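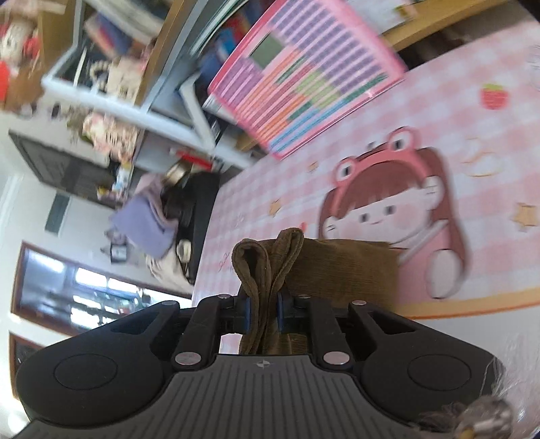

Page 44

Skorno Mending and Folding Table
Questions we receive often

The answers were written by Amancay Palma, who takes care of the table and of the messages. If your question is not on the page, write to us and we will answer, usually in the evening.

What is the folding table?

It is a table in our room where people sort, fold and prepare cloth before mending. We began in January with one table and one shelf. Now the shelf is full and the table is still one.

Which fabrics do you accept?

Cotton, linen, corduroy, denim, wool, and sweatshirt fabric. Pieces must be clean. Please do not bring fur, leather or anything with glue on it. Small pieces are welcome if they are larger than your hand.

How should I fold corduroy?

Fold it in half along the ribs, never across them, and keep the fold soft. A hard crease stays in corduroy for a long time, and in brown and olive colors it shows as a pale line. When you need to carry a folded piece, hold it at the fold and let the open side hang down. If a crease is already there, use steam from the back side and brush the ribs with your hand while the cloth is warm. Do not press the iron on the front.

May I cut fabric directly on the tablecloth?

No. The pink and white checkered cloth with the girl in the frog hat is for folding and sorting only. Ask for the cutting mat. We had a different tablecloth before and it received three long cuts in one month.

The checks on the tablecloth look useful. Can I measure with them?

Many visitors try it. The squares help you to see if an edge is straight, but they are not a ruler. For measuring take the tape — it is 60 inches long and hangs on the side of the shelf.

Where do I put my finished pile?

On a lower shelf of the gray metal unit, with the other patterned fabric. Please do not put cloth on top of the bags. They belong to people who are in the room.

Can my child play with the Minnie Mouse on the shelf?

Yes, if the child puts her back after. Please leave the storage boxes closed, also when they look interesting.

Do I need to bring my own thread and needles?

Bring thread if the color is important for you. We keep black, white, gray and one brown from Doretti that suits most corduroy. Needles we lend. For thick fabric ask for the long ones in the Tuto tin.

What does it cost?

One visit costs 3,000 pesos, and thread is included. Children who come with an adult do not pay. If you bring a bag of fabric for the common pile, the visit is free that day.

How do I find you?

Espinoza 97, second door after the bakery. Ring one time and wait a little — the person who opens may have pins in the hand.

What happens with pieces that are too small to mend anything?

We keep them for patches, and the smallest ones become filling for cushions. Corduroy scraps we keep apart from cotton. The ribs can be felt through a thin cushion cover and people have complained.

Can I leave my work on the table until the next visit?

I am sorry, no. Put it in a bag with your name and we will find a place for it. Bags without a name go to the common pile after one month.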